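Vulby sets out two-stage equipment plan for garment handling

Koronville, April - Vulby, the contract laundry and garment care company, has published the equipment plan under which it will buy its first automated garment handling stations. The plan covers the Koronville and Brirnudham sites. It separates spending on task recording from spending on fixed machinery, and no order for the second will be placed until the first has been reviewed.

Stage one is under way. It pays for hand-held grippers, storage for the recordings and the hours of the people who use them. The tasks on the list are hanging, unhanging, folding and sorting by garment type. Recording takes place in ordinary homes as well as at the sites, as a growing share of Vulby's work is collection and return of household clothing, and the company wants its specification to cover garments as customers keep them.

Stage two is the purchase of fixed stations, each with an arm, a rail feed and a folding surface. The plan allows for five stations, three at Koronville and two at Brirnudham. Floor space, compressed air and electrical supply have been surveyed at both sites. Koronville needs a new distribution board before anything can be installed, and the cost of this is carried in the building budget.

"We looked at quotations last year and could not compare them," said Aurel Filip, head of equipment planning at Vulby. "Each supplier had tested on its own garments, mostly light-coloured shirts on identical hangers. Our intake is mixed. Dark cloth, heavy cloth, hangers of every pattern - if a station cannot deal with those, its cycle time on a white shirt is of little use to us." 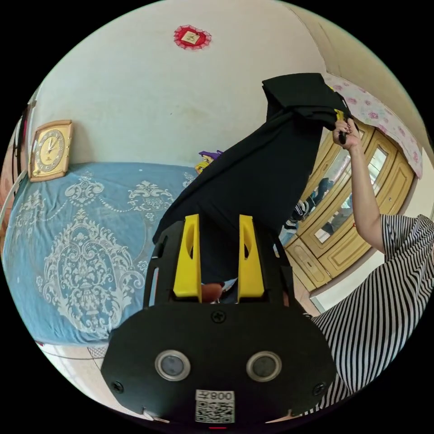

The task list holds 485 entries, each giving a garment type, a starting position and a required end position. Suppliers invited to tender will receive the full list along with a sample of the recordings. They will be asked to state which entries their equipment can complete without an operator, which need assistance, and which they exclude. Exclusions will not disqualify a bid but will be priced as manual labour over the life of the contract.

Bids must show the following as separate lines: purchase price, installation, gripper finger replacement, software licences, annual service and operator training. Vulby will not consider offers in which licences are bundled with service, as the two are held under different budget headings. Leasing offers are accepted provided that a purchase price is also given.

Acceptance will be carried out on site. Each station must handle 800 garments drawn from normal intake, with stoppages logged by shift staff. Final payment is released after the log has been signed by both parties.

Integration with the existing rail conveyors will be handled by Bălan, which maintains the conveyor controls at both sites. Suppliers should direct interface questions to Bălan through the Vulby purchasing office.

Tender documents are available on request from the purchasing office at Koronville. Site visits can be booked for either location and start at 9.30 am.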